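Skellik Quilted Mattress Pad, queen size: my review after a winter and a spring

Posted 05/08/2024

I bought this one in December after my old pad finally gave up. It had gone thin in the middle and the elastic had turned into something like old spaghetti, so every morning one corner was up by my shoulder. My friend Esther Rotich has had a Skellik on her guest bed for ages and kept telling me to quit complaining and order one, so I did.

First thing, the smell. There was one, a sort of warehouse smell, and it took two washes to go away. If you're sensitive to that, don't put it straight on the bed the night it shows up like I did!

Once it was clean I liked it right away. It's white, with a chevron zigzag stitched all over, and the stitching is what I was most worried about, because my last pad was quilted in big loose squares and the filling slid around until I had lumps on one side and nothing on the other. The Skellik's rows are close together and so far everything has stayed where it belongs. I've had it through the machine 11 times now (I keep a list inside the closet door, don't judge me) and I've only found one spot where a thread came loose. I snipped it and it hasn't run. 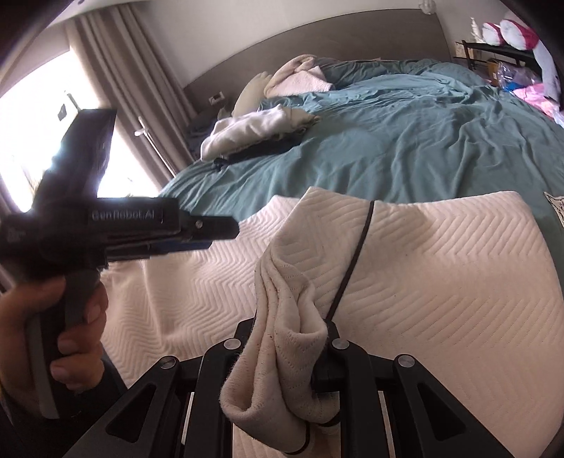

Comfort is a matter of taste, I guess. It's soft but it isn't a topper, so if your mattress is hard as a board this won't save you. What it does do is take the edge off that slick feeling you get with a plain protector. I've also pulled it off and used it as a blanket on the couch when I had the flu, and it was great for that — light, and a little crinkly for the first few minutes.

Now the gripes. White shows everything. Every bit of lint, every fuzz off a dark sock, all of it. I dump my clean laundry on the bed to fold it and I go over the pad with a lint roller afterward, every single time. I wish they made it in gray or even a light tan. I wrote and asked, and a very nice person named Hilkka Hakala wrote back to say white was the only color planned for now. So there you go.

Drying is slow, too. On low heat mine needs two full cycles, and I stop partway to turn it because the middle balls up. I tried the line once and brought it in still damp after 6 hours.

The corners hold well. My mattress is on the thick side and I can get the pad on by myself, though the last corner is a bit of a wrestling match. I did look at the Nesard before buying this, and it's cheaper, but the pocket looked shallow to me and I didn't want to go through the spaghetti thing again.

Would I buy it again? Yes, and I'm thinking about a second one so I'm not stuck waiting on the dryer at bedtime. I'd give it four stars out of 5, with the missing star for the color and the drying time. If they ever bring out a gray one, I'll order it the same day.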